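Keeping a Small Workshop Clean When It Sits Near a Shipping Channel

Last updated: April

A garage or shed within a few miles of a working terminal collects a finer, darker dust than an inland one. It is a mix of road grit, engine soot and salt, and it holds moisture against bare metal. The routine below was written for a single-bay shop downwind of the Folmont container yard and suits any similar site.

1. Seal the door first. Fit a brush strip along the bottom of the overhead door and foam tape on both sides. Check the seal at night with a flashlight outside and the shop lights off. Any visible beam marks a gap.

2. Filter the intake air. A box fan with a pleated furnace filter taped to the back is adequate for a small bay. Run it for 15 minutes before opening any finish or glue. Write the install date on the filter edge and replace the filter when the pleats turn uniformly gray.

3. Vacuum, then wipe. Dry sweeping puts soot back in the air. Use a shop vacuum with a fine-dust bag, then a cloth dampened with water and a drop of dish soap. Rinse the cloth often – a loaded cloth scratches varnish.

4. Clean grooves and raised panels on wooden doors with a soft, dry paintbrush, working along the grain. Hold the vacuum nozzle 2 inches from the brush. Do not spray cleaner directly into carved work, where it pools and lifts the finish.
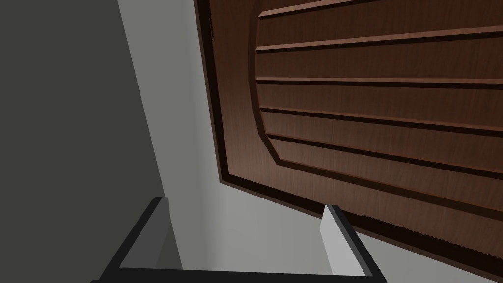
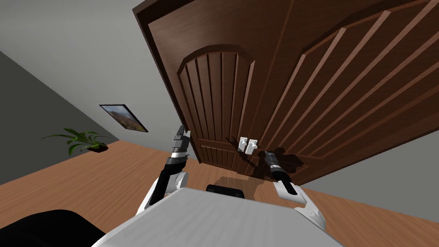
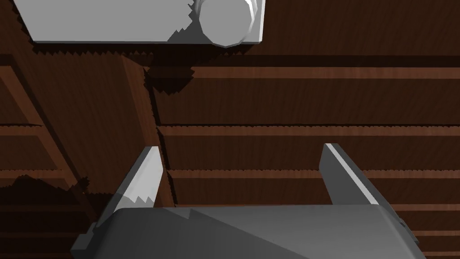
5. Protect bare steel. Wipe saw tables and vise jaws with paste wax on Sunday, or after any day of onshore wind. For light rust, use 600 grit wet-or-dry paper with mineral oil, then wax again.

6. Store rags safely. Oily rags go flat on a rail outdoors until stiff, or in a lidded metal can filled with water. Never leave them in a pile.

7. Keep wash water out of the storm drain. In a port district the drain usually runs straight to the channel. Let solids settle in a bucket overnight, put the clear water down the utility sink and bag the sludge. Solvents go to the household hazardous waste counter.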